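2 December 2018

**Sotville library to close upstairs for winter, repair cafe moves to Kollitz hall**

Quick one today, more when the minutes are posted.

The upper floor of the Sotville library shuts Monday night and stays shut until the new boiler is in. Ground floor stays open, normal hours. The children's section too. What goes is the reading room, the two study rooms, the map cabinets and the big meeting room at the back, where half the clubs in town have been meeting for years.

The old boiler quit in October. It was patched, quit again, got patched again. Then an inspector from Cheetham Heating came out and said the upstairs loop shouldn't be run at all in freezing weather. Pipes in the north wall are the problem. The town had put money aside for a boiler but not for pipes, so now there's a second bid to get, and that means waiting for the January meeting at the earliest.

Books on hold upstairs can still be picked up. Ask at the desk, staff will go get them. Local history stuff is different: the maps and the bound newspapers are staying put and can't be seen until the floor reopens. If you're in the middle of a family tree, sorry. The microfilm reader is being carried down and will be next to the copier, first come first served, 48 minutes at a time. (Yes, 48. The timer on it is set that way and the desk says it can't be changed.)

Where the clubs are going, as far as we have it:

- Repair cafe: Kollitz hall, side entrance, same Saturday mornings
- Chess: the back tables at the Sereck Diner, after the supper crowd clears out
- Quilters: Kollitz hall, small room, bring your own extension cord
- Tax help: not decided, call the library
- Spanish conversation: on hold until spring

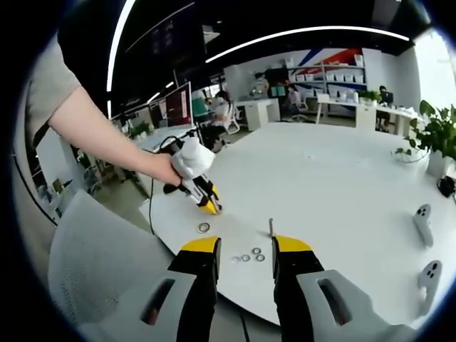 Kollitz hall is charging the clubs nothing through February. After that there's a fee, and the amount hasn't been set. The hall board said it wants to see what the heat costs first, which seems fair. The hall holds 170 with chairs out and less with tables, so the quilters' spring show probaly won't fit and may get pushed to the school gym.

Parking at the hall is tight. The gravel lot off the alley is open to everybody but the row along the fence belongs to the dentist, and they do tow. Street parking on the uphill side is fine except when the plows are out. Watch for the orange signs.

Money. The library friends group has started a heat fund and put in the first $1000 from the book sale. Checks can be dropped at the front desk or mailed. There's a jar, too. The group's spring book sale is still on, and donations of books are still being taken, but only 3 boxes per household for now, with storage being what it is. No encyclopedias, no magazines, nothing that's been in a wet basement.

A few people at Thursday's meeting asked why the clubs couldn't use space heaters upstairs. The answer was the wiring. The building's insurance won't allow it either. Somebody else asked about moving the reading room chairs down to the ground floor, and that one's getting a yes: four or five of the armchairs should be down by the end of the week, over by the front windows where the paperback racks are now. The racks go along the wall. Large print stays where it is.

The elevator will be locked as well. Restrooms on the ground floor stay open, and the book drop on the street side is getting emptied twice a day over the holidays. Late fees are waived on anything due between now and New Year's. That one was voted on seperately and passed with no discussion.

Story time is not affected. Neither is the holiday tree lighting out front, cocoa starts at 5 and the high school brass players are on right after. If it's icy the music moves inside to the lobby, and the tree gets lit anyway.

The bid request for the pipe work is up at town hall and on the library door. Contractors have until the Friday before Christmas to get numbers in. Cheetham Heating is allowed to bid on the pipes even though it did the inspection, the town clerk's office checked. Boiler itself is already ordered and sitting in a warehouse somewhere, delivery date to come.

Clubs not listed here, send us your new place and time and we'll add it in the next update.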